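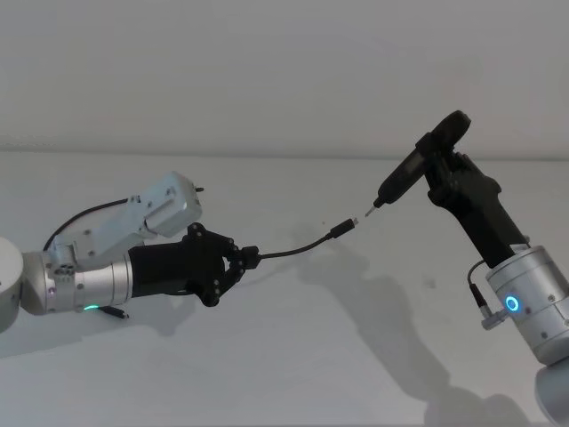 Gromholm, October 12, 2018

Can a robot do your chores yet?

Maybe you have thought about it when your mother or father asked you to empty the dishwasher. There are robots in films which cook, clean and also tell jokes. So where are the real ones, and why do you still have to make your own bed?

The short answer is: a few chores yes, most chores no. The longer answer is more interesting, and we will need a screwdriver and a cable for it.

Two kinds of work

Let us begin with a chore that machines can already do. In many homes there is a small round vacuum cleaner that drives over the floor alone. It is a robot, but it has an easy life. The floor is flat. It doesn't need to pick up anything with fingers. If it bumps into a chair, it turns and goes another way, and the chair is not angry.

Now think about folding a T-shirt. A T-shirt has a different shape each time you throw it on the bed. One sleeve can be inside out. To fold it you must first find the corners, and the corners are hiding. You do this without thinking, but you were learning it for years. When you were a baby, you could not even put a spoon in your mouth!

People who build robots have a simple way to say this. Things that are hard for us, like multiplying 34 by 800, are easy for a computer. (It is 27,200, if you want to check.) Things that are easy for us, like buttoning a coat, are very hard for a machine.

What about factories?

You have perhaps seen a video from a car factory, with big orange or yellow arms that move very quickly. They weld and paint and lift, and they almost never get tired. Is this not the same as chores?

Not quite. In such a factory every car door arrives in the same place, turned the same way. The arm doesn't look for the door. It makes one movement which a person has prepared for it, and then it makes it again, and again. If you moved the door by the width of your hand, some of these arms would try to weld the air.

In a small workshop it is different. Let us imagine a repair shop in the town of Rokside, where people bring broken lamps and radios. Every lamp is different, and so is every screw. The person who repairs them has to look, feel, try, and sometimes say a bad word and try again. This kind of work is much closer to your chores at home than to the car factory.

The trouble with cables

Robots don't like cables. A cable is soft, so it bends when you hold it. If you hold one end between your fingers, the other end goes where it wants. Take a charging cable and try: hold it at one end only, far from the plug, and attempt to touch a small dot on the wall with the other end. It swings, it sags, it points at the wrong side. 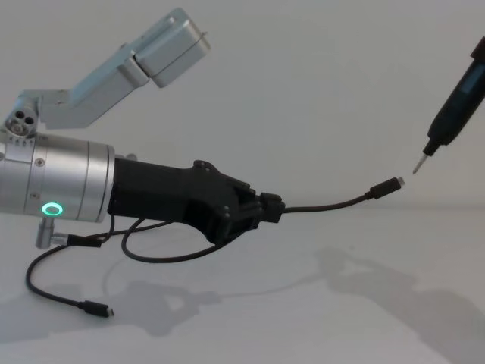

You would solve this very fast. You would slide your fingers closer to the plug, or you would take your second hand to help. A robot with two arms can do the same in principle, but each arm must know where the other one is, and where the soft thing between them is going. The soft thing is the worst, because it moves each time an arm moves.

And then there is the matter of feeling. Close your eyes and push a plug into a socket. You notice at once if it is crooked, since your fingers tell you. Many robot hands have little feeling or none at all. They must use cameras, and a camera sees badly when the hand is in front of the thing it should look at.

A small experiment for two people

You need: 2 pairs of thick winter gloves, a shoe with laces, a scarf and a friend.

Put on the gloves, both of you. Now you are only allowed to use your left hand, and your friend only the right hand. Try to tie the shoelace together. First you may talk to each other. After this, try it without talking.

Then make it harder. One of you puts the scarf over the eyes, and the other one says where to move. Write down how long you needed. In our test in the office the best team needed 14 minutes, and the knot opened when somebody picked up the shoe.

Now you have an idea how it is to be a robot with two arms and poor fingers.

How does a robot learn a chore?

One way is that a person writes down each step as a program. This works well for the car door and badly for the T-shirt.

A second way is to show it. A person guides the arms through the work many times, and the computer compares what was the same and what was different. It is a little like learning to ride a bicycle with somebody holding the saddle.

A third way is trying. The robot tries, fails, and gets a kind of point when it does better. This can take very long, so it is often done first in a computer world where nothing can break.

Words to remember

Gripper: the part at the end of a robot arm that holds things. It can look like a hand or like a pair of tongs.

Joint: a place where the arm can bend or turn. Your elbow is a joint too.

Bit: the metal piece at the front of an electric screwdriver, which goes into the screw.

In the next part of the Lemma pages for young readers we will visit the bread factory in Zirnitz and see who puts the rolls in the bag.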